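A day at the Gomero sturgeon station

Published 28/04/2021

The road to Gomero follows the river for 29 kilometres and then leaves it, so that the first time you arrive you think you have taken the wrong turning. The station stands behind a row of poplars, and from the gate you hear the water before you see any fish. I had wanted to visit it for years. Sturgeons are the fish I have read most about and seen least, and the station opens to visitors only a few days in the year.

Our group was small, eight people, and we were asked to clean our boots in a shallow bath before entering. The guide was a biologist of the station. She spoke quietly and we had to stand close to her, as the pumps are loud.

The first hall is for the young fish. They live in round tanks of green plastic, and the water turns slowly in one direction, with the fish facing against it. At this age a sturgeon is no longer than a pencil, but it has already the five rows of bony plates along the body, and they are sharp. The guide let us touch one with a wet finger. Later in life the plates become smoother, and in very old fish some of them nearly disappear into the skin. 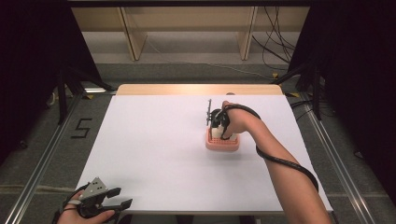
I asked how the young ones find their food, because the eyes are small and the water of the river is often brown. She explained that the four barbels under the snout do most of the work. The fish swims just above the bottom and drags them over the gravel, and when they touch something good the mouth comes out like a short tube and sucks it in. There are no teeth in an adult. We saw this at feeding time, when a handful of small worms was put into the tank. For a moment nothing happened, and then all the fish went down together.

The adult fish are outside, in long ponds, and these were for me the best part of the day. You look at dark water and believe the pond is empty, and then a back comes up, grey and slow, and it does not seem to finish. The biggest female weighs 40 kilos. She came to Gomero from the old hatchery at Vidmar when that place was closed, and she has the quietest pond, at the end near the trees.

Sturgeons are not in a hurry to breed. A female may need more than ten years before she has eggs for the first time, and after that she does not spawn every year. This is one reason why the rivers lost them so quickly. The other reason is the dams. On our river the weir at Cliris has stopped the way upstream for two generations of people, and the gravel beds above it, where the fish used to spawn, have not seen a sturgeon since. A fish pass was built there, but it was made with trout in mind, and a sturgeon is too long to turn in it and too weak a jumper for its steps.

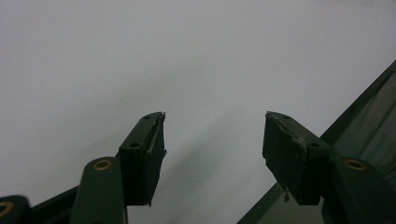 The releases at Stalamov

In the afternoon we drove to Stalamov, below the weir, where the station puts its young fish into the river. The bank is low there and the current is not strong. Last November 444 fish were released at this place, each with a small tag under the skin, so that it can be recognised if somebody catches it again. We did not see a release, the season was wrong for it, but the guide showed us the gravel bar and told us how it is done. The fish travel in tanks on a lorry, and river water is added little by little until the temperature is the same.

Fishermen are asked to report any sturgeon they catch and to put it back at once. She said that most of them do it gladly now, and that some even send a photograph with a ruler beside the fish – this was different when the programme began.

If you want to go, write to the station early and bring a warm jacket, also in spring. The hall is cold and you will stand for a long time. There is no café at Gomero. We ate our bread on the wall by the outlet, where a dipper was going in and out of the water, and the bus back left at five.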